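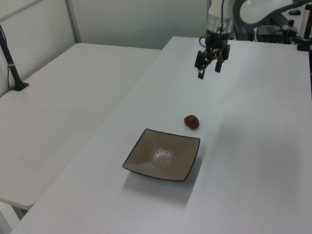
Régler la hauteur d'approche dans Punska (prise sur table, petit objet)

Notes rapides, à reprendre au propre plus tard. Testé en août, branche de Harsh Rastogi.

Avant de commencer : caméra fixe calibrée, plan de table enregistré. Sinon refaire l'étape calibration, tout le reste sera faux.

1. Ouvrir le profil de tâche, onglet Planification. Mettre approach_offset à 95 mm. Doigts ouverts AVANT la descente, pas pendant.

2. Perception : seuil de confiance à 75 %. Plus bas, le reflet sur l'assiette sort comme un objet. Si ça arrive quand même, masquer la zone de l'assiette pour la détection de prise, et la garder pour la dépose.

3. Vitesse de descente : 60 mm/s maxi. Sur les 3 derniers millimètres, passer en mode guidé (guarded_move: true).

4. Objet rond = pas d'orientation fiable. Forcer le lacet à zéro, sinon le planificateur hésite entre deux solutions et le poignet part en rotation pour rien.

5. Lancer à vide avec dry_run. Vérifier dans la vue 3D que le câble du poignet ne passe pas sous les doigts. Ensuite seulement en réel, main sur l'arrêt.

Erreur « IK timeout » : presque toujours la config de coude. Changer elbow_pref puis relancer le noeud, un simple rechargement ne sufit pas.

Le fichier de params complet est dans le dépot Follosell, dossier profils. Questions sur le masque : voir Brynhildur Ketilsson.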